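# What "Natural Flavor" Covers on a Label

Turn over a carton of flavored yogurt, a bottle of sparkling water or a frozen dinner and the same two words are likely to be near the end of the ingredient list. "Natural flavor" is one of the most common terms in packaged food, and it says very little about what was added.

Under US rules, a natural flavor has to come from a plant or animal source, such as a spice, fruit, vegetable, herb, bark, root, meat, fish, egg or dairy product. Yeast counts too. The source can be roasted, distilled, fermented or broken down with enzymes, and what comes out is still called natural as long as its main job is taste. An artificial flavor is one that comes from anything else. The two can contain the same molecule.

Vanilla shows how this works. Vanillin can be taken from the vanilla bean, made by fermenting a plant compound, or made from petroleum. The first two may qualify as natural.

**What the label leaves out**

A company can group its flavorings under one term, and a single flavor can have many parts. A strawberry blend we looked at from Nekham, a small flavor house, had 16 components on its internal sheet. On the finished snack bar it took up two words. Solvents and carriers that help a flavor mix or keep are often covered by the same term.

Major allergens are the exception. If a flavor contains protein from milk, egg, fish, shellfish, tree nuts, peanuts, wheat, soy or sesame, the label has to say so. People who react to other foods, such as garlic or mustard, have no such help and usually end up calling the manufacturer.

**What we found on the shelf**

In March we read the labels of 100 packaged foods at one supermarket, leaving out plain produce, meat and eggs. Zolavside, a store brand of soups and sauces, listed natural flavor on 7 products, including a chicken broth. Pan, a cracker line sold in the next aisle, named its seasonings one by one and used the term nowhere.
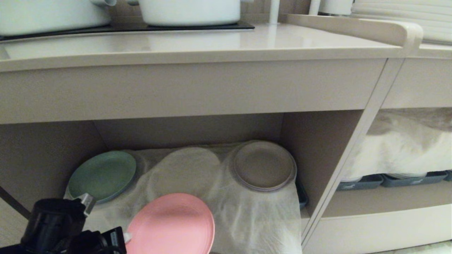
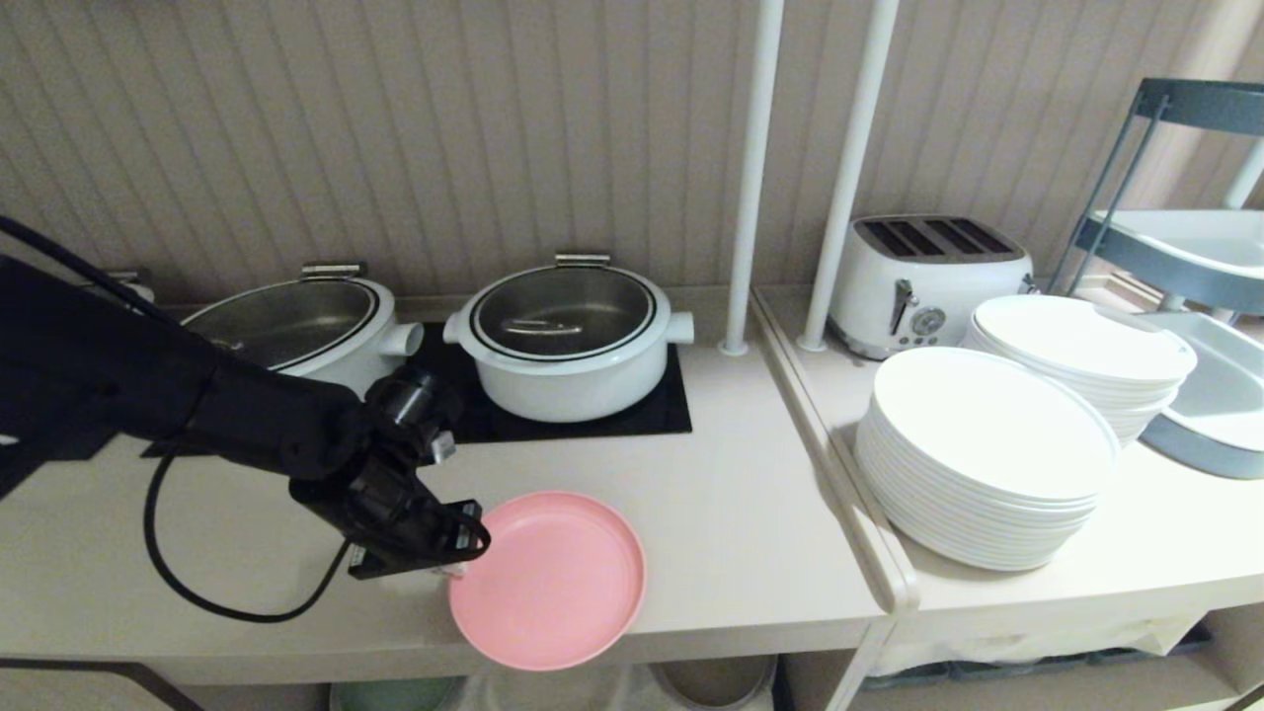 Shoppers who want to avoid the term can look for products that name the spice or extract. "Vanilla extract" has its own federal standard, so those words mean something specific. "Organic" on the front narrows things as well, as flavors in organic foods face limits on the solvents used to make them.

Customer service lines vary. Haler, which makes canned beans, answered our allergen question by email on a Monday and named the spices in its chili. Two other companies replied that the recipe was confidential. They are allowed to say that, but ask about a specific ingredient and the answer is often more useful.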